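Sorting a family's photos: speaker notes

Slide 1. Title only

Wait for people to sit. Thank Sundgate Library for the room. Mention the toilets and the side door, and that the handout is on the chair near the urn.

Say what the talk covers: how to get a lot of old prints from a cupboard into an order that other people can use. It doesn't cover scanning in any depth. There is a separate session on scanners in November and the sign-up sheet is at the desk.

Slide 2. The Wanigasekara prints

Main example for the whole talk. Came to me from the family when the house in Musedby Street was sold. 12 boxes, most of them shoeboxes, one old biscuit tin counted as a box. 3362 prints when I finished. It took nine months of evenings, and I would do it faster now.

The family have said yes to me talking about this and to the slides being shown. They asked me to leave out the hospital pictures and I have.

Slide 3. Before you sort anything

Leave things as they are for the first day. The order inside a box looks like a mess but it often tells you something. Prints that came back from the chemist together tend to stay together. If you tip the box out on the bed you lose that.

What I do instead: give each box a letter, write it on the lid in pencil, and go through front to back without moving anything. Write down what you see. One line for every handful is enough. "Beach, two kids, same as next lot." "Wedding, don't know whose."

Keep the envelopes. People throw them out first because they're bulky. Lab envelopes can have a surname, a date stamp, a suburb. In box D the only evidence for the year of the Tasmania trip was an envelope with no photos left in it.

(Pause here. Someone always asks about negatives. Answer: keep them, keep them with their envelope, store them apart from the prints if you can, and write the same number on both.)

Slide 4. Backs first

Turn them over before you study the front. Handwriting, stamps, paper maker's marks. Copy what's written exactly, including the spelling. If it says "Aunty Rohini at Geelong" and you know it was Ballarat, copy Geelong and put your correction in brackets with your initials. Whoever reads it later needs to know which words are old and which are yours.

Pencil only. A soft one, pressed lightly, near the edge, with the print face down on something hard and clean. Ballpoint goes through. Felt pen never quite dries on the plastic-coated papers and will come off on the next print in the stack.

Slide 5. Numbers

Keep the number dull. Box letter, then a running number. A-001, A-002. I have seen people build the date, the place and the person into the number, and it works until a date turns out wrong and then the whole run has to change.

Everything you learn goes in the list, against the number. A spreadsheet is fine. An exercise book is fine. The Wanigasekara list started in an exercise book and I typed it up at box F.

Columns I use: number, what's written on the back, who, where, when, who told me, notes. "Who told me" is the one I'd fight for. Memories disagree and you want to be able to go back and ask.

Slide 6. Sitting down with the relatives

Short sessions. An hour, then tea. Take 30 or 40 prints at most, in an order that starts with easy ones. If the first picture is a stranger, people get discouraged and start apologising for their memory.

Don't suggest a name. Ask "who have we got here?" and wait. If you say "is this Nimal?" you'll get Nimal.

Record the sound if they agree. I use my phone, face down on the table, and read out the print number before each one — otherwise you end up with a lovely story and no idea which picture it belongs to. I lost most of one afternoon that way.

Try two people separately before you try them together. The older sister answered for both when they were in the same room. Apart, the younger one named a whole cricket team.

Slide 7. The ones you can't name

277 prints in this lot still have no name, place or year. I'm fine with that. They have numbers, they're in the list, and they're in their own box, so they can be pulled out when a cousin visits.

Things that have helped: number plates, shop signs, school uniforms, the shape of a verandah. Car people are very good at this. So are people who went to the same school.

Slide 8. Storage

Inside the house, off the floor, away from outside walls. A bedroom wardrobe beats the garage or the roof space in our climate. Prints that sit in a hot shed all summer curl and stick.

Sleeves: polypropylene or polyester, and avoid anything that smells like a new shower curtain. I used Karkero sleeves for the small square prints and cut-down paper folders for everything else. The paper was cheaper and I can write on it.

Magnetic albums, the ones with sticky pages and a plastic sheet: if the photo lifts easily, take it out. If it doesn't, leave it alone, photograph the page and move on. Dental floss slid behind the print sometimes works. Practise on one you don't mind losing.

Slide 9. Throwing out

People want permission, so give it. Blurred duplicates can go. Six nearly the same of a harbour can become one. Ask the family first and put the discards aside for a month.

Questions. Finish by quarter to, the room is booked.

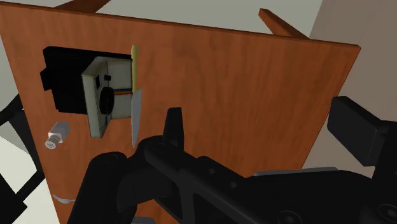 By Chaminda Gazi
Posted 23/01/2022

I've typed these up from my cards and left the order as it was on the day. Two questions I didn't answer well have been added below.

Instant prints: don't cut the white border off to make them fit a sleeve. The layers are sealed at the edge and trimming can open them up. Store them flat and don't bend them. They fade in light, so if one is on the fridge, copy it and put the copy on the fridge.

Who gets the originals: in the Wanigasekara family they stay together with the eldest daughter, and everyone else has the list and a set of copies. Other families split them by branch. If you do split them, write in the list who has which box, and update it when someone moves house.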